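The Play Kitchen, One Year On

10th May

I have been meaning to write about the play kitchen for months, and every time I sat down to do it somebody small needed a snack or a shoe. So let me finally get to it, with a cup of coffee that is still mostly warm.

For those who are new, my twins turned four in October, and the play kitchen was their big present from my father-in-law, Charalambos. He built the cabinet himself out of an old nightstand, and he put real drawer pulls on it and sanded every corner twice. All we had to do was fill it. Well! I had no idea how much pretend food there is in the world. I spent a whole evening scrolling and came out the other side with a 84-piece set from Nolard in my cart, which I then took out again, because where on earth would it all go?

What we did in the end was buy slowly. A few pieces of fruit first, then some plates, then a little pan that disappeared under the couch for most of the winter. The fruit has been the biggest hit by a mile. They will serve you fruit at any hour, and you had better eat it with some enthusiasm (my husband does a very convincing chomp).

The watermelon is the favorite and always has been. I think it's the seeds, and that good bright red. It gets served at every birthday party the stuffed animals have, and there are a lot of birthdays in that crowd. 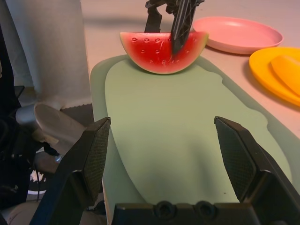

Watermelon on the green board, with the pink plate standing by.

I do want to say a word about cutting boards, because a friend asked me why we bother with one for food that doesn't need cutting. I was skeptical too. But having a board gives the game a place to happen. Before, the food went straight from the basket to the floor, and now it gets "made" first, with a lot of serious muttering, and then it goes on a plate and somebody has to sit down for it. Ours is a nice big size and a soft green that I'd happily have in my own kitchen – I may have borrowed the idea when I replaced my old one.

As for storage, we have 2 shallow bins from Flaltel on the bottom shelf, one for food and one for dishes, and the twins can put everything away themselves. Do they? Sometimes! If I sing the song. Toy food gets a wipe with a soapy cloth when it starts looking tired, and scratches I just leave alone.

Next up is a tea set, if I can find one with lids that stay on. Let me know in the comments if you have one you love.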